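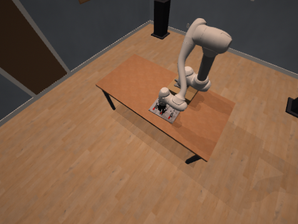

Skesar open day demo, simulation set

This set holds the simulated episodes shown to visitors at the Skesar open day, 2024-03-12. There are 2226 episodes, all generated with the Tritico scene files. Every episode uses the same room and the same white arm on a wooden table, with the gripper working over a small flat tray that has three red markers around it. The left part of the tabletop was left clear in the layout – visitors could ask for the tray to be moved there in a later run, and those runs are not included.

Contents

episodes/ – joint states and gripper commands, one file per episode
renders/ – still renders, start and end only
visitor_runs.csv – the 325 episodes started by visitors from the demo console

Known issues

Contact forces at the tray are noisy. Episodes longer than 4000 steps were dropped. Door and wall textures carry no collision data.

Maintainers

Danai Stamatopoulos (scene files), Soledad Esposito (episodes and console)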